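3/19/21

Friday, and I'm writing this at the kitchen counter with a cup of tea that I've already reheated twice. I meant to keep this diary every day of the move and so far I have managed Monday. So this will be a long one, sorry, future me.

The big thing is that the piano is gone. I keep walking into the front room and going around it anyway, the way you step for a stair that isn't there. It went on Wednesday morning, three men and a dolly and a lot of old blankets, and it took them less time to get it out of the door than it took me to pick which sweater I wanted to be wearing when it left. (The green one. Don't ask.) Higinio Ocampo's daughter is going to learn on it. He told me she'd already put a sticker on the bench by the time he called to say it had arrived, and he sounded so worried about telling me! I said good, put more on it. My brother and I carved our initials under the keyboard in 1984 and got in so much trouble, and I crawled under on Tuesday night with a flashlight to check they were still there. They are. Mine is crooked.

Anyway, with the piano out, there's a perfect dark rectangle on the floorboards where the sun never got to, and I have spent a silly amount of time looking at it. Gwilym says the new people will put a rug down and never think of it again. He's right, he usually is, and I told him to hush.

Gwilym Lougher has been over every day this week. He's lived next door for so long that I forget he had a life in Wales before it, and then he'll say something about a chapel or a ferry and I remember. He came to help with the books and then read the books. I went in yesterday to find he had packed exactly one box and was sitting on it with my old Jatthorpe town history, reading out bits about the flood. Did I know the water came up as far as the second step of the bank? I did not. Did I know they rowed the mail down Casten Street? I did not know that either and I stopped packing to hear it, so we got nothing done until lunch, and lunch was crackers because I'd already boxed the pans.
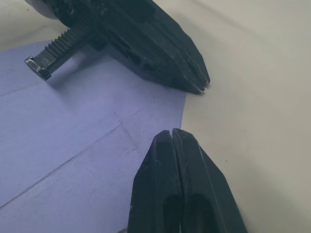 The books themselves are a sore subject. I thought I'd be strict. I made three piles, keep and give and argue, and the argue pile is the tallest by a mile. Mom's cookbooks are all in it. She never cooked from half of them, but she wrote in every one, little notes like "too sweet" and "Ray liked this" and on one page only the word "NO" underlined so hard it went through to the next recipe. How do you give that away? And how do you keep a book about gelatin salads? I ended up copying a few of the notes onto cards last night, and then felt bad for the ones I hadn't copied, and put the whole lot in keep. So much for strict.

The one I really wanted was the Mandance book and I can't find it. It's a thin little cookbook put together by the ladies at the Mandance Grange, spiral bound, and it had the lemon bars in it that everybody wanted at funerals. I've been through the kitchen shelf, the hall shelf and the box marked MISC, which turned out to be nothing but extension cords. I called my brother. He said he's never seen it in his life, in a voice that made me think it is on his counter right now. We'll see. I'll be at his place in May and I intend to open every drawer.

Money stuff, because I said I'd keep track. The movers want 952 dollars, more than they said over the phone but less than I was afraid of, and the truck comes a week from Monday. The odometer on the car said 2648 when I set the trip counter back, I mean that's what I've driven since last summer, and nearly all of it was back and forth to the new apartment with a trunk full of lamps. I gave the boy across the street 25 dollars to take the old fence boards away and he did it in an hour and swept up after. He asked if he could have the birdhouse too. I said yes before I'd thought about it and now I miss the birdhouse, and it was never even a good one. Nothing ever lived in it but wasps.

I stopped at Makris for dinner on the way home from the dump last night, all dusty, and ate in the car in the parking lot with the heater on. Still only takeout, they've got the tables pushed back and a big sheet of plastic over the counter, but the lamb smelled just the same. The girl at the window knew my order. I've been getting the same thing there for years, lamb and the lemony potatoes and extra of the white sauce, and I didn't tell her I was moving. I was going to. I had the sentence all ready, and then she said "see you next week" and I said "see you next week!" like a coward. It's only forty minutes away, the new place. I could drive back for potatoes. People have driven further for worse.

Gwilym thinks I'm being soft about the whole thing. Then this afternoon I caught him out by the back hedge looking at the gap we've both been walking through all these years, the place where nothing will grow because of our feet. He said he supposed he ought to plant something in it. I said what, and he said he didn't know, holly maybe. Holly! To keep me out! We both laughed and then he went in rather quickly to see to his soup.

Other things, before I forget them.

The closet under the stairs is finally empty. I found my ice skates, one of Dad's good gloves (left), a jar of buttons and the deposit slip from when they bought this place, with 100 dollars on it as earnest money. I had to sit down on the bottom stair for that one. It's in my wallet now, folded in behind my library card.

The library card needs changing too, I suppose. Put that on the list with the bank, the dentist, the water people, and the magazine that I don't read but can't seem to quit.

It's been trying to be spring. Two warm days and then sleet this morning, and the daffodils by the mailbox have all gone flat on their faces. I cut the best of them and they're in a measuring cup, as the vases are somewhere in the tower of boxes in the dining room, and I labeled that whole tower on the side that's against the wall. Clever me.

I slept badly again. I keep doing the rooms of the new place in my head, couch here, no, couch there, and where does the big lamp go, and will the bed get up those stairs. I measured the stairs twice. I wrote the number on my hand the second time and then washed the dishes. So that's a job for tomorrow, along with the linen closet and the attic hatch, if Gwilym can be trusted to hold a ladder and not start reading the insulation.

Phone's going. It's my brother, and it's late for him. If he's found that cookbook I am going to be very gracious, and then I am going to make him read me the lemon bars over the phone while I write them down.

Later - he hasn't found it. He wanted to know if I still have the sled. I do. It's in the argue pile.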